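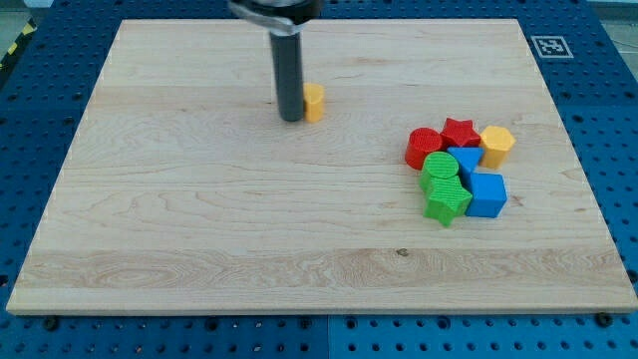

Will Dokeck run the dungeon at Vanags this season with the same walk-through format as last year?
Only in part. The group agreed to keep the timed rooms but dropped the shared final room until somebody shows that it can be reset between parties.

Tindden Live Adventure Group
Minutes of the planning meeting, January 2025

Present: Helju Krūmiņa (chair), Žydrūnas Mägi (minutes), the room leads, two people from the costume side, one guest from Vondent.
Apologies: the sound lead.

1. Minutes of the December meeting
Accepted with one change. The old minutes said the puzzle rooms "ran to time." Several people who were standing in the corridor at the time disagreed. The line now reads "mostly ran to time," and Helju asked that her objection to "mostly" be written down.

2. Ticket numbers
The last season sold 445 tickets. The report handed around said 484, and it took a while to work out why. The larger figure includes crew passes and people who moved from one session to another and were entered twice. Žydrūnas said a moved ticket is one ticket. Agreed. The public page will be changed to 445.

The Vondent guest said that other adventure events quote bookings, including moved ones, and that we would look small next to them. The chair said we are small.

3. The Vondent proposal
Vondent would like to take over booking and the player app. Their slides promised a character that carries over from one season to the next, with treasure stored in the app, and an audience of over 3000 by the second year.

Questions from the room:
– Where does the audience figure come from? The guest said it was a projection. Asked what it was projected from, the guest said similar events. None were named.
– What happens to a player's treasure if we leave Vondent? It stays with Vondent. This did not go down well, as players have been told for years that their tokens are theirs to keep.
– Does the app work without a signal? Not at present. The lower hall at Vanags has no signal at all, and four of the rooms are down there.
– Can a party check in with paper? Possibly, in a later version.

The costume side liked the look of the app and said so. Žydrūnas said he liked the look of it too, and had liked the look of the last one, which we paid for and used for a single afternoon.

No vote was taken. Vondent is to send a written answer on treasure ownership and on working offline. Until it arrives we stay with the printed party cards.

4. Dokeck, the new adventure
The story is finished, or the writers say it is. A party enters the drowned town of Dokeck, has to find the bell ringer, and gets out before the tide turns. Seven rooms, twelve minutes each.

Helju asked how a party is meant to know that the ferryman is lying. The writers said it is clear from his manner. She pointed out that the ferryman is played by five different people over the weekend and that at least two of them always look as if they are lying. A physical clue will be added to room two.

The combat room was tried out in December with crew as players. Both parties won without using a single spell. The writers blame the crew for knowing the monster. The room leads blame the monster. It will be tested again with people who have not read the script, and its strength stays as it is until then.

The shared final room, where two parties meet, was discussed for too long. The reset has never been done in under nine minutes and the schedule allows four. Dropped for now, as noted at the top.

5. Money
The hall deposit is paid. There is 1000 left in the props budget, and requests already come to more than that. The tide effect for room six was described as "cheap once you own the pump." We do not own the pump. The lead for room six will bring a written quote or the effect comes out.

6. Any other business
A player wrote to ask for a harder difficulty level. Another wrote to say that the normal one was unfair. Both were in the same party. Replies to be sent by the chair.

Actions
Žydrūnas – correct the ticket figure on the public page.
Writers – clue for room two, new test of the combat room.
Room six lead – quote for the pump.
Helju – letters to both players, reminder to Vondent.

The next meeting is at Vanags, in the upstairs room, if the heating has been fixed.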